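The last ferry to Rasadau leaves at six, and if you miss it you sleep in Ciltow. I missed it. So my story about the island begins one evening late, in a guest house with thin walls and a very good soup.

Ludger Reinholz was waiting at the pier the next morning. He has lived on Rasadau for most of his life and he rents out bicycles, repairs nets and, in winter, teaches the children to play the accordion. The island has 444 inhabitants in the cold months. In summer nobody knows the number, because the tents are everywhere. 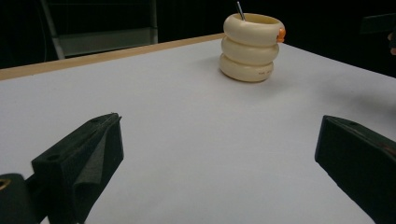 We cycled first to the north side, where the wind is strong and the grass lies flat. Ludger does not talk while he cycles. When he stops, he talks a lot — about the old school, about the price of diesel, about his neighbour Stüber, whose sheep open the gates by themselves. The road goes 12 kilometres around the island and we needed the whole morning for it.

The question which divides the people is the new harbour. The company Flusasis would like to build places for 300 boats, and many younger families are for it. They want work which does not finish in September. The older ones remember that the bay was once full of eels, and they are afraid for the water. Ludger signed both petitions. He told me this without shame, and bought me a fish roll. 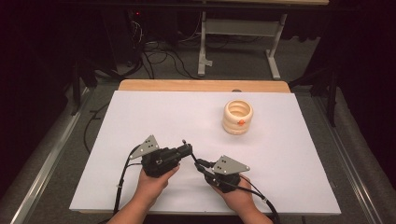

In the afternoon it rained and we sat in the church, where it is dry and the door is never locked. The organ needs a repair, and for this there is a concert every second Sunday. I was asked to stay for it. I looked at the ferry times, and then I telephoned my editor and said that the research would take a little longer.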